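I'm looking for a few people to come help me sort, clear and pack a furnished apartment, and I thought I'd write it all out properly so you know what you'd be walking into before you say yes!

## The short version

Two paid helpers, for 3 weeks, part time. The apartment belongs to Nerside, the little rental business I run (mostly furnished places, a month or longer), and it needs emptying out shelf by shelf before the painters get in. The flat fee is $600 per person, half at the start and half when the last box is taped. Lunch is on me every day you're there, and I make a decent sandwich.

## What the work is like

It's small stuff, mostly. The big furniture stays put and gets covered with sheets, so please don't picture yourself hauling a couch down the stairs. What has to be dealt with is everything that collects in a furnished place after years of people coming and going: bottles and tubes with a bit left in the bottom, chargers for phones from long ago, spare buttons, takeout menus, one and a half decks of cards. You pick a thing up, you look at it, you decide where it goes. Then you do that again (and again, and again).

I use a keep box, a give-away box and a trash bag, and then there's the "ask me" tray, which always fills up fastest. I don't mind at all. I'd much prefer fifteen questions an hour over finding out later that the radiator key got tossed.

The curtains come down near the end. They're long and pleated and I want them folded along the pleats and laid flat in the big Firine cartons, with nothing heavy on top. If you've ever wrestled a long curtain off its hooks by yourself you'll know why I'm hiring more than one person.

## Who I'd love to hear from

You don't need experience. I've had great helpers who'd never packed more than a suitcase. You do need to be okay with:

- being on your feet for a few hours, with some bending and reaching
- a step stool (low one, two steps)
- dust, and plenty of it behind the bookcase
- reading small print on labels, or bringing the glasses that let you do it
- putting things down gently, even at the end of the afternoon when you're sick of the sight of them

Bottles stay upright until I say otherwise. I had a full one go over in a box of clean towels in February and I'm still a bit sore about it, so now anything with a lid gets stood up, checked and wiped before it goes anywhere near fabric. 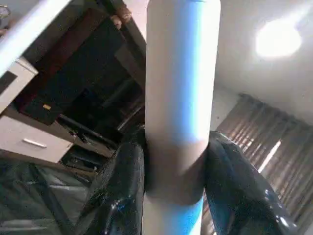 Bukhari wrote back after I sent the first draft of this ad around: please tell people what to do with the half-full ones, I spent my whole first morning guessing and I think I kept things that should have gone. And say something about gloves, I brought my own and was glad of them.

Fair point on both! So: if it's under half full, it goes in the sink crate and I'll deal with it. Over half with a readable label, it goes in keep. No label at all goes on the "ask me" tray, and please don't sniff it to find out. I'll have gloves in small and large, but if you have a pair you like, bring them.

## Hours and getting there

We'd work mornings into early afternoon, and I'm flexible about which days as long as you both overlap for the curtains and for the final packing. The place is in Venisley, on the second floor, with a bus stop close by. Street parking is free but tight. There's no elevator, though the filled cartons aren't your problem, as the movers carry those down.

## How to apply

Send me a short email through the Nerside contact page with "packing help" in the subject line. Tell me which mornings you're free, anything you can't lift or reach, and what you like on a sandwich. No résumé needed. I'd like to have everybody lined up by March 30, 2024, and I'll answer every message, even if it takes me a couple of evenings.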